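Chapter 7
Handles, Bands and Open Ends

Before you start: have Chapter 6 (surfaces) finished, or at least the table at the back of it. Bring one hand tool or appliance from home, any kind, as long as it has a handle. A broom is fine. A vacuum wand is better.

Most people clean the working end of a thing and forget the end they hold. Go look at a mop. Head washed every week, handle never. Same with brushes, wands, pans, the long duster behind the door. And the handle is the part that gets touched by everyone in the house - hands with soap on them, hands with butter on them.

This chapter covers three parts of a handle: the grip, the band, the open end. Not every handle has all three. The dark gray one in Figure 7.1 does, with the brushed metal band near the top and the hollow opening just past it.

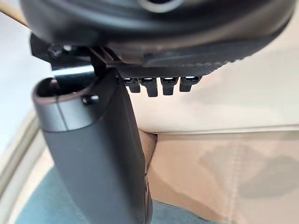 7.1 WORDS YOU WILL NEED

Grip. The length you hold. Satin, gloss, or textured. Satin finishes hide fingermarks till the light comes from the side, then you see all of them.

Band. A metal ring around the handle, usually near one end. May have a seam. Look for the seam first, dirt goes there. Some trades say collar, some say ferrule. We say band all the way through.

Open end. A hollow end with no cap. Rolled lip or cut lip. A rolled lip is kinder to the fingers but holds a line of dust under the curl.

Button. Anything small that sticks out. Some buttons move and some are only a knob. Don't press to find out while the cloth is wet.

7.2 WHERE YOU WORK

Put something soft down. A folded cloth is enough. If you are working over leather (a seat, a desk top, a bag) use two layers and keep the cleaner well away, leather takes a ring from almost any spray and the ring stays. Students at the Akstead classes lose more marks for this than for the cleaning itself.

Wring the cloth out. Then again.

7.3 THE GRIP, QUICKLY

Warm water, one drop of dish soap, wipe the long way. Not around and around. Dry cloth straight after. The practice sheets call for a bowl of 300 ml, and you will not use all of it. No scouring pads on a satin finish - they leave it shiny in patches and theres no way back.

Time allowed in the practical: 110 seconds for the grip, then move on even if your not happy with it.

7.4 METAL RIMS

Brushed metal has a direction. Find it before you rub. Work with the lines, light pressure, and stop short of any seam. The seam gets its own pass with a cotton swab, barely damp. A bright rim around a dark hollow, as in Figure 7.2, shows every smear on the curve, so leave that curve for last.
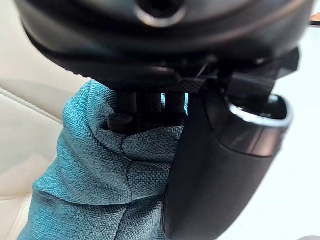

Jummai Aliyu would do it the other way around: rim first, while the cloth is still clean, then the inside, then a dry buff over everything. She says leaving the rim for last only works if you change cloths, and people don't change cloths. Fair point. Try both orders and write down which you kept.

7.5 INSIDE

Dry first. Always dry first. A soft bottle brush, turned as it goes in, tipped out over paper. Water in a hollow handle sits at the bottom and you'll smell it by March if you did it at New Year.

Homework. Read pages 186 to the end of the chapter. Then clean the handle you brought, both ways, and fill in Worksheet 7A. Short answers ok.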